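For my media studies project I wanted to know what fans do with a joke about their own team's player. I picked the Pokthorpe women's soccer team (I've been going to games since I was little, so yes, I'm biased!) and followed one post by their goalkeeper, Yatziri Ochoa. She'd put up a clip of herself slipping on a goal kick, with the caption "new move, don't copy."

I saved the first 2000 replies and sorted them by hand into kind, mean, and just plain confused. It took me 12 evenings and a lot of snacks.

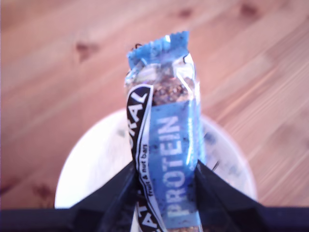 My first sorting was a mess, because "mean" is really hard to pin down. A fan writing "my grandma kicks better" could be a Pokthorpe regular teasing her or a Sturno supporter being nasty, and the words are exactly the same. So I went back and checked who each person usually posted about, and that moved a bunch of replies over to the kind pile. In the end 700 of them were mean, and most of those came from accounts that hardly ever talk about soccer.

I also wanted to see if the mood changed once Ochoa started answering people. She mostly answered with more jokes (my favorite was her offering slipping lessons to the whole Arellano back line).

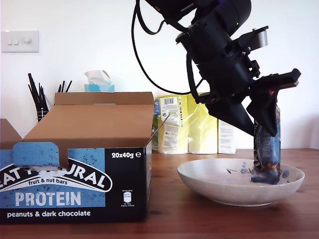 Timing mattered more than I expected. The kind replies came in thick right after she posted, dropped off while the clip was getting passed around by strangers, and then climbed again when she joined in. If you drew it as a line, you'd get pretty much the shape of the black cable hanging off that arm, down in a long slack curve and back up again. The mean ones didn't follow any shape I could find.

I'd like to try the same thing in July with a player who never answers, probably someone from Lurko, and get a friend to sort half the replies so it isn't only my opinion.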